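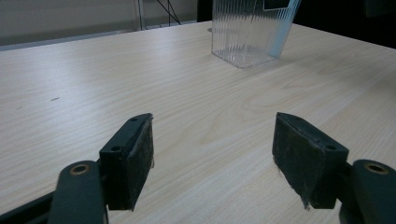
Figure 4. Light wooden tabletop with a gripper, the two jaws apart.

4.2 What owners do with the worming tablets

I'd gone into this part of the study thinking price would explain nearly everything, and I was wrong. We sent 4,000 short forms out through the Brimport and Cindside practices in February, asking people how they give their dog or cat its worming tablets at home, and the answers were all over the place (cheese, sausage, a blob of butter, a towel and a brave relative). Suryani Wibisono and I read the free-text answers separately and then argued over the odd ones until we agreed.

Cat owners had by far the harder time of it. A good many told us they'd given up on tablets altogether and moved to spot-on drops, even when the drops cost more. Dog owners mostly hid the tablet in food and didn't check whether it went down, which worried Parviz Zarei a lot more than it worried me! He'd like to see the vet nurse go over this at the counter, and I've come round to his view.

We then rang 60 of the households for a proper chat, split evenly between the two practices, so 30 from each. I made most of the Cindside calls myself. People were lovely, and very willing to go and read me the leaflet out of the kitchen drawer, but quite a few had mixed up the worming dose with the flea dose. The leaflets print both in the same small table, by body weight, and if your cat sits near the border between two weights it's easy to pick the wrong line.

Paloma Esposito has since redrawn that table with one product per page, and the Brurness practice is trying it out with new puppy owners. I'll come back to her version in section 5.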